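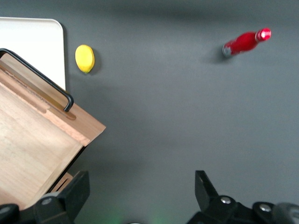
A light-colored wooden box in front of a white tray.

Where the Water Goes: Humidity and the Things We Store

By Aled Meredith

Most solids in a house hold water. Lumber holds it, and so do paper, cotton, flour, leather and glue. The amount changes with the air, and it changes slowly enough that few people connect the cause with the effect. A door that closed well in spring sticks in August. A stack of envelopes seals itself. The salt cakes.

The governing quantity is relative humidity, the ratio of the water vapor in the air to the most that air could hold at the same temperature. Warm air can hold more. When outdoor air is brought inside in winter and heated, its water content stays the same while its capacity rises, so the relative humidity falls. In summer the direction reverses wherever warm air meets a cool basement wall.

A material left in steady air will gain or lose water until it reaches what is called its equilibrium moisture content. For wood in a heated house this is often 7 percent or so of dry weight in winter. In an unheated garage it can be twice that. Wood shrinks and swells mainly across the grain, with very little change along it. A wide solid panel therefore moves against a frame whose long members stay nearly the same length, and cabinetmakers have left panels unglued in their grooves for centuries to let this happen.

Ridwan Siregar, a building scientist who has spent his career on small houses in wet climates, began logging humidity inside closets and cupboards after finding that room readings explained very little of what owners reported. His Zamcombe survey collected 988 weeks of records from 258 storage spaces. The main finding was that enclosed spaces lag. A closed cupboard on an inside wall follows the room with a delay of hours or days. A closed cupboard on an outside wall follows the wall.

"People put a meter on the kitchen counter and conclude the kitchen is fine," Siregar said. "The back of the cabinet is a different climate, and that is where the food is."
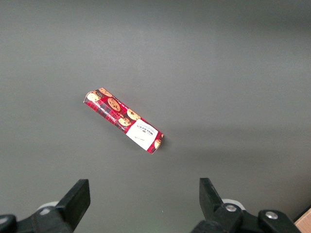 Dry baked goods are the most sensitive case in an ordinary kitchen. A crisp cookie leaves the oven with a moisture content near 3 percent, well below what it would hold in equilibrium with room air. It starts taking up water as soon as it is exposed. At a certain point the starch and sugar structure passes from a glassy state to a rubbery one, and the product bends where it used to snap. Bread starts on the wet side and loses water to the same air, so a loaf and a batch of crisp cookies should not share a tin.

Marlina Harahap, a food technologist, tests barrier films for dry goods. She describes a package as a delay. Every film passes some water vapor, and the seals generally pass more than the film does. Paperboard alone offers almost no resistance to vapor, and its job is to prevent crushing. The working barrier is usually a thin inner layer, and once that has been torn open the printed shelf life no longer applies. Folding the wrapper over helps a little. Moving the contents to a jar with a gasket helps a great deal, provided the jar is close to full. A large volume of damp air sealed in with a small quantity of food is a poor arrangement.

Desiccant packets are often misused in the same way. Silica gel has a finite capacity, and in a container opened daily it is soon exhausted. It can be regenerated in a low oven if the packet material allows it. Many do not. 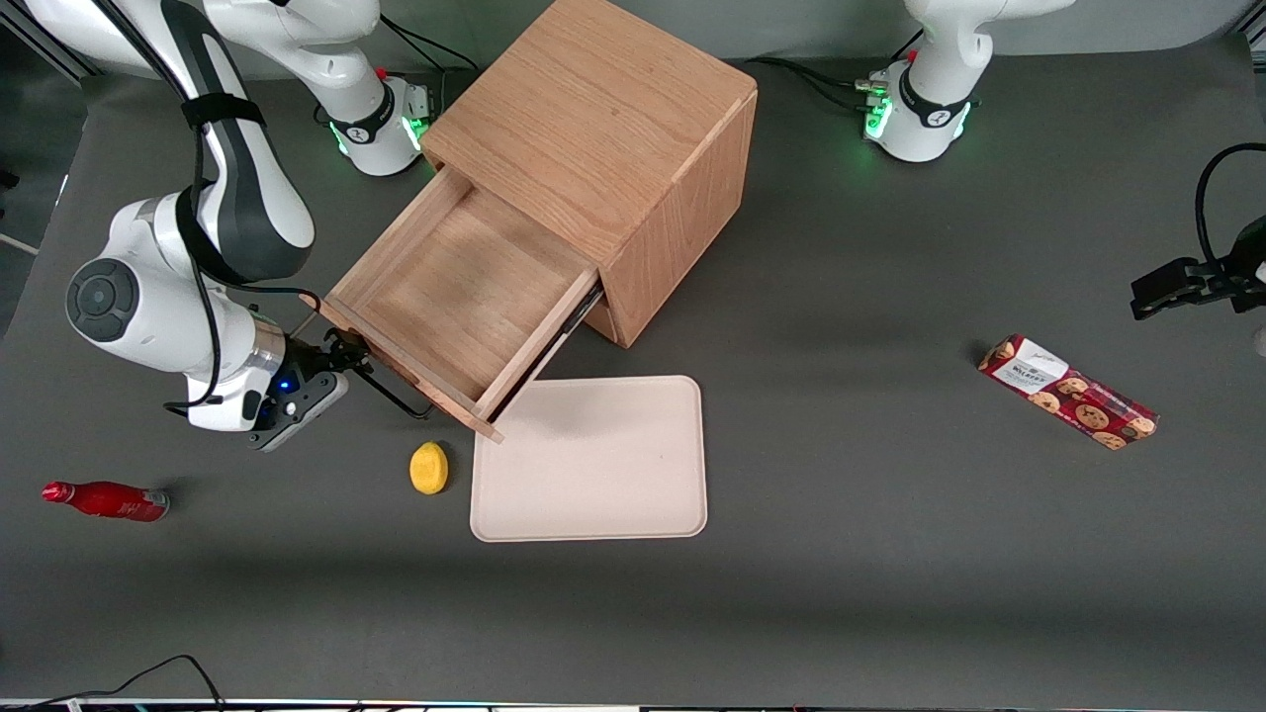 Furniture presents the opposite problem, in that the goal is to tolerate movement. A drawer fitted tightly in January may bind by midsummer. Sekar Nair, who restores case furniture, measures the moisture content of a piece before planing anything from it. If the reading is high, she waits. Wood removed to cure a summer bind leaves a loose drawer in winter, and the fit cannot be restored without adding material. Paraffin on the runners is her usual first treatment.

Finish matters less than is commonly believed. Varnish slows the exchange of moisture and evens out short swings, but over a full season a varnished board ends up close to where a bare one does. A board finished on one face only will take up water unevenly and cup.

For most homes the practical measures are modest. Keep large storage pieces slightly off outside walls so air can pass behind them. Vent the dryer outdoors. Put an inexpensive hygrometer inside the cupboard in question and leave it there for a week before buying a dehumidifier. Siregar asks that it be checked first against a saturated salt solution, as cheap meters are frequently off by several points when new.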